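Forum > Home and Service Humanoids > Faults and Safety
Topic: Dropped right arm mid-task, no fault logged. Where would you look?

quollbot
OK so I have a proper mystery and I'm a bit thrilled about it, even though it cost me an afternoon! Our kitchen routine (sort the drinks, read the note, do what the note says) runs on the Amarska stack with the 2,000 series arms. On run 16 the right shoulder went slack for a moment, caught itself, then carried on as if nothing had happened. The log is spotless. Supply is a Celier unit, tether to the back of the torso, stock grippers.
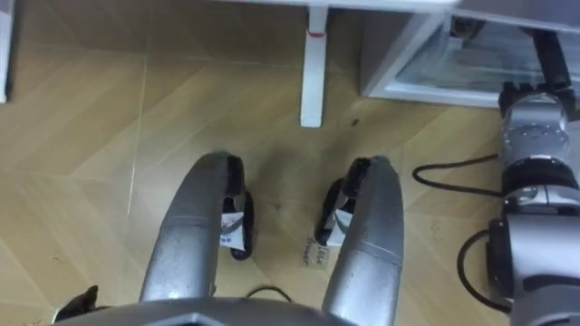

The arm fell a hand's width before the brake caught it, and the grip never let go, which I think is fantastic behaviour from the gripper and terrible behaviour from everything upstream of it. I've swapped the shoulder controller and reseated every plug I could reach. Any ideas welcome, the wilder the better.

palness_pete
Lovely fault. Have you looked at the tether? Ours at Palness did the same thing on low reaches. The torso leans, the cable tightens and the connector rocks in its socket just long enough to brown out one side. Check it at full lean, because standing up straight it'll test perfect every time.

quollbot
Hadn't thought of lean at all! The bad one was down low, reaching in at fridge height, so that fits beautifully. 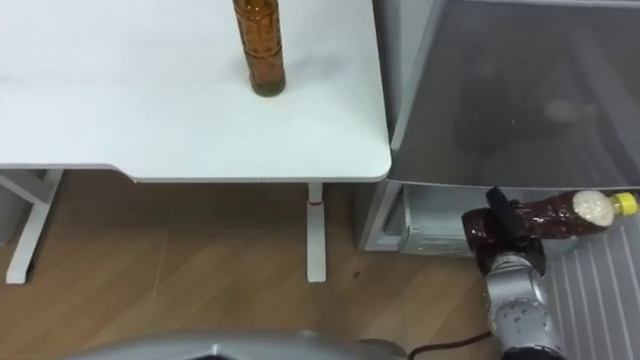 I went back over the supply trace after reading your post and found a dip lasting 268 milliseconds. The controller rides through it on its own capacitor, so it never flags anything. The arm's power stage doesn't. Pete, I owe you a beer.

Aivar Krūmiņa
I'm going to disagree, sorry. A dip that long should throw an undervoltage fault whatever the cause. If it doesn't, your threshold is wrong, and that worries me far more than a rocking plug. Fix the cable and you've hidden the symptom. The next dip might come with both arms up above someone's head.

palness_pete
Fair, but if the plug's loose you fix the plug first. You don't leave a known bad connector in while you argue about thresholds.

Aivar Krūmiņa
You do leave it in, for a day, with a fence up, so you can prove the new threshold catches it. Otherwise what are you testing against?

quollbot
You're both making sense, which is very annoying. High reaches have been fine so far, for what it's worth, and I've been favouring those while I think.

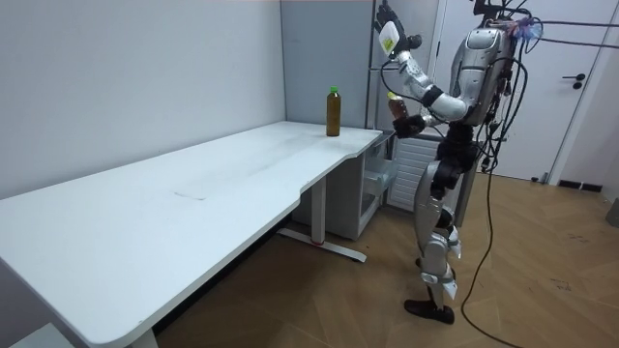 Went with Aivar's order in the end. Tape line on the floor, everyone behind it, e-stop in my hand, dodgy connector left exactly as it was. The undervoltage filter was set to 1,000 milliseconds! Somebody copied it across from the old Montoya base, where long filtering made sense for the wheel motors. I dropped it to 50, ran the lean again and got a gorgeous red fault on the second go. Never been so happy to see a robot stop.

palness_pete
OK, I'll wear that one. I'd have had the plug changed and been none the wiser about the filter. Still change the plug though.

quollbot
Plug's changed! Locking collar this time, plus a strain relief clamp so the cable can't haul on the socket when the torso tips forward. Back on the bottle runs now with the short filter. 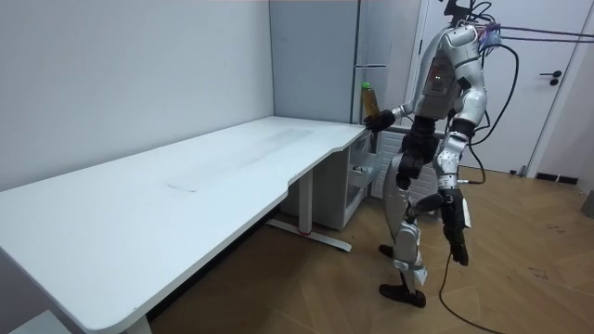 tassie_servo
Does a shorter filter give you nuisance trips when both arms accelerate together?

quollbot
None so far at our speeds. If you run faster, watch the supply trace during a two-arm lift before choosing a number, and go up in small steps from there.

Aivar Krūmiņa
And write the number on the commissioning sheet, please. With the reason. I've still got a colleague's mystery value in one of ours from last August and I'm too scared to touch it.

palness_pete
What's the parameter? Now I want to know.

Aivar Krūmiņa
Brake release delay, left elbow. I'll start a new thread.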